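The Small Matter of the Sachet
Single portions of sauce have become a fixture of the canteen table. Those who run dining rooms are beginning to ask what they are for.

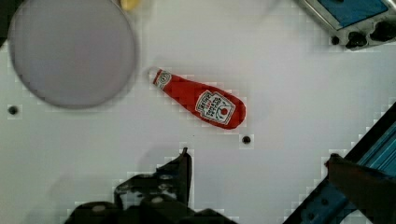 Carmela Sepúlveda would keep them, on the whole, because a visitor who wants ketchup wants it at once and does not wish to share a bottle with strangers; but she would like them to be asked for at the counter and no longer taken by the handful. Her view is widely held among those who responded when this magazine invited readers to write about condiments in shared dining rooms. The invitation drew more letters than any subject we have raised in the past year, including parking.

The interest is understandable. A portion of ketchup is among the smallest items that a catering department buys, and it receives very little attention at the point of purchase. It appears on the order sheet between paper napkins and sugar. It is delivered in a carton, tipped into a tub and placed beside the cutlery. From there it passes out of the kitchen's knowledge. Some portions are opened at the table, some travel to offices in jacket pockets, and a good many come back on the tray unopened and are thrown away with the leftovers.

At the Lorente dining hall, which serves the staff and trainees of four neighbouring institutes, the matter was taken up in February after a review of the waste bins. The hall seats its guests at long white tables and offers a hot lunch on every working day. Cayetano Iglesias has managed it for 2 terms and had inherited an arrangement in which three sauces were set out in open tubs at the end of the serving line. He asked his staff to put aside every unopened portion that came back during one ordinary week. At the close of service on the last day the boxes held 3,000 of them.

The figure surprised the kitchen, and it led to a more careful inquiry than had been planned. The returned portions were sorted by kind. Ketchup was the largest group by a wide margin, followed by brown sauce and then by mayonnaise. Most were in sound condition, but under the hall's own rules nothing that has been on a guest's tray may be put out again, and the whole quantity was discarded.

"We had been buying for the tub and not for the plate," Mr Iglesias told us. "If the tub looked low, it was filled. The menu did not come into it."

That last point deserves attention from other kitchens. Demand for ketchup varies greatly with what is being served. On a day of chips or fish cakes it is high. On a day of soup, rice or stew it falls almost to nothing, yet guests continue to pick up portions when they are within reach, from habit or in case they should be wanted later. At Lorente, the returns were heaviest on the Thursday, when the main dish was a lentil stew.

A container with a shape of its own

The single portion has taken several forms over the years. The flat oblong sachet, torn at one corner, remains the most common. It is cheap, it packs closely and it is disliked by nearly everyone who has to open it with wet or greasy fingers. The shallow tub with a peel-back lid came later and is better suited to dipping. There are also the shaped packets, of which the red Heinz one is a familiar type: it follows the outline of the ketchup bottle, with a neck at one end and a broad base at the other, and carries a small version of the label on its body.

The attraction of such a packet lies partly in recognition. A guest does not need to read the print, which on so small a label is difficult in any case. The colour and the outline are enough. Dining room managers report that this has a practical value where sauces are set out together, and particularly where guests may not share a language. Ramiro Carrasco, who oversees catering at the Costamine training centre, found that complaints about guests opening the wrong sauce stopped altogether once the kinds on offer could be told apart by shape or strong colour.

There is a less convenient side. A puffed or rounded packet takes more room in a drawer than a flat one, and it does not stand neatly in a rack. Left on a smooth table, it is easily knocked with a sleeve and may end on the floor, where it is trodden on. The cleaning of tomato sauce from a pale carpet was the subject of two separate letters, both of them detailed.

The case for the bottle

For many readers the answer is plain, and it is to return to the bottle on the table. Nuala Ó Ceallaigh, who wrote to us from a residential college, described a dining room where each table has one bottle of ketchup and one of brown sauce, wiped down after every meal and replaced when they are a quarter full. The contents of the old bottles are used up in the kitchen, chiefly in baked beans and in a barbecue glaze. She estimates that the college throws away very little sauce and that the wiping takes one member of staff a few minutes after each sitting.

The arrangement depends on conditions that not every dining room can meet. The college has the same guests each day, and they treat the bottles as their own. Its tables are cleared fully between sittings. There is always a member of staff in the room. In a public cafeteria, or in a building where people carry their food away, a bottle is soon dirty around the cap, and a dirty cap is enough to put many people off.

Pump dispensers are the usual compromise. They hold a large quantity, they are placed at one point in the room and they allow the guest to take a little or a lot. The Jorum cafeteria put in pumps for ketchup and mayonnaise and withdrew its sachets at the same time. Begoña Pastor, the supervisor there, was satisfied with the saving but cautioned that the small paper cups provided with the pumps had become a form of waste in themselves. Guests took two or three at a time. She has since placed the pumps beyond the plate collection point, so that the sauce goes straight on to the plate, and keeps the cups behind the counter for those carrying a tray upstairs.

Ms Pastor also advised that a pump must be taken apart and washed every day without exception. Where this is neglected the nozzle dries and blocks, and the next guest to press it hard will be splashed. New staff at Jorum are shown the procedure in their first week and sign a sheet to confirm it.

What Lorente decided

The Lorente kitchen considered all of these methods before settling on a mixed arrangement. The open tubs have been removed. Ketchup is now offered by pump on days when the menu calls for it, and single portions are held at the counter throughout service and handed over on request, one or two to a guest. Staff were instructed to give them willingly. Mr Iglesias was firm that a person asking for sauce should not be made to feel that a favour was being granted.

A small stock is also kept for packed lunches and for meetings held elsewhere in the buildings, where single portions remain the sensible choice. The kitchen orders these from Fovura, its general supplier, in a standing order which is checked against the menu every fortnight. The carton is kept on a low shelf in the dry store, away from the ovens, with the oldest stock at the front.

The change was announced by a short notice on the serving line. It attracted 39 written comments. The majority were favourable or asked only for clarification. Several guests wished to know whether vinegar would be affected, and it will not be. One asked for the return of tartare sauce, which had been withdrawn some years earlier for reasons that no member of the present staff could recall, and it has been restored on days when fish is served.

Points for other kitchens

Managers who are thinking of a similar review may find the following of use.

Collect the unopened portions for a full week. A single day will mislead, as the menu has too great an effect.

Sort them by kind before discarding them, and write the totals beside the dish of the day.

Speak to the cleaning staff, who know where portions are left and in what state.

Keep single portions available to guests who need them, including those who are unwell or who prefer not to use shared containers.

Check the date on the carton and copy it on to any smaller box into which the contents are moved. Individual packets are easily separated from the information printed on the outer case.

Place a small bin for empty packets on or near the tables. An opened packet left on a plate will leak, and one scraped into the food bin has to be picked out again.

Further letters on this subject are welcome and may be sent to the usual address. The next article in this series will consider the water jug.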